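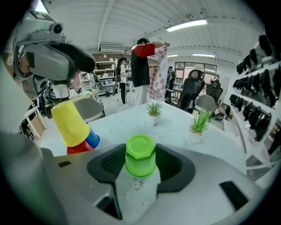 Zultcombe Cups – readme

Hello, and thanks for downloading. Zultcombe Cups is a set of 237 short records of coloured cups being picked up, turned over, stacked and put back on a table. Each record says how the cups were laid out at the start, what the task was, and how they ended up. I put it together for people who care about small household tidying jobs, and I've tried to write the notes so you can follow them without ever having met the table.

Version 2, last edited Fri 7 February. If you have the first version (the one where everything was in a single enormous spreadsheet, sorry!) please bin it and use this one.

What's in the folder

records.csv has one row per record. The columns are start layout, task, end layout, and a notes column which I filled in when I felt there was something to say and left blank when I didn't.

words.txt is the list of terms I use, with a line on each. Do read it before you start sorting by task, as I'm fussier about some words than you might expect.

checked.csv lists the 50 records that were gone through a second time from scratch. Where the second reading disagreed with the first I kept both, so you can see where the wobbly bits are.

Vasić is the little script that opens the lot and prints a table. You don't need it, any spreadsheet program will do.

The things on the table

Cups first. They come in red, yellow, green and blue, and the colour is how I name them all the way through. They aren't all alike in size or shape, so please don't assume that any cup goes neatly over any other. The ones I call "faceted" in the notes have flat sides cut into the base, and you'll see that much better when the cup is upside down.

Green is the awkward colour. A layout can have more than one green cup in it, and then I write "green, nearer" and "green, further", always from the side of the table where the person is standing. The same goes for yellow. In the first version I just wrote "green" and hoped for the best, and had a miserable evening putting it right.

There's a pale cloth with flowers on it. I like it very much and it does make the place look cared for, but pale flowers on a pale ground are not much use as landmarks, so positions are never given by the pattern.

Then the two small potted plants, green and spiky, which live towards the far side. They're part of the layout and they stay put during a task. If a record says "by the plants" it means the far part of the table in general. If it names one of them, it's the nearer or the further, same rule as the cups.

How the tasks are worded

Stack: one cup goes over or into another of any colour, and stays there.
Turn: a cup changes which way up it is. Upright means rim at the top, upside down means rim on the cloth, and anything lying on its side is "lying", even if it's leaning on a neighbour.
Gather: loose cups are brought together at the near edge. They needn't be stacked, just close.
Spread: the opposite, and my favourite to write up, as every one comes out different.

"Leaning" has its own entry in words.txt. A cup that rests tilted on another cup isn't stacked, however much it looks as if somebody meant it to be. I went back and forth on this for ages – if you'd rather merge leaning with stacked, the notes column should give you enough to do it.
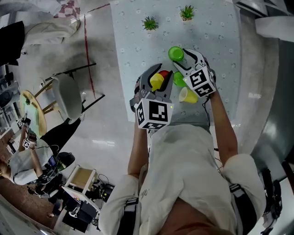
The rest of the room

None of the tasks leave the table, so the room is not recorded. There is a round side table with a plant on its light wooden top, and a grey chair beside it, and if you find "side table" in a note it means that one. People may be standing about as well. I don't log them, and nothing in the layouts depends on where they are.

Things I know are wrong

Distances are in words only: touching, close, apart. I never measured anything, and what I call close on one page may well be apart on the next. Please don't try to get numbers out of them.

Left and right are always the standing person's left and right. I'm fairly sure I got them swapped in a few of the early Gather records, and I've put a question mark in the notes for the ones I suspect.

Nearly 50 rows have "nested" in the end layout, a word I've since dropped. Read it as stacked. I'll tidy those up in April along with the spelling of "upside down", which I seem to have written every possible way.

Companion sets

Briltitz uses the same column names for plates and bowls, and Zerkside does it for cutlery, so you can paste the rows together if you add a column saying which set they came from. The task words mostly match. "Spread" doesn't exist in Zerkside, where it's called "lay out", and I lost that argument.

Using it

Free for teaching, research or plain curiosity. Please mention Zultcombe Cups and the version number, and if you correct a row, send me the row and what you changed.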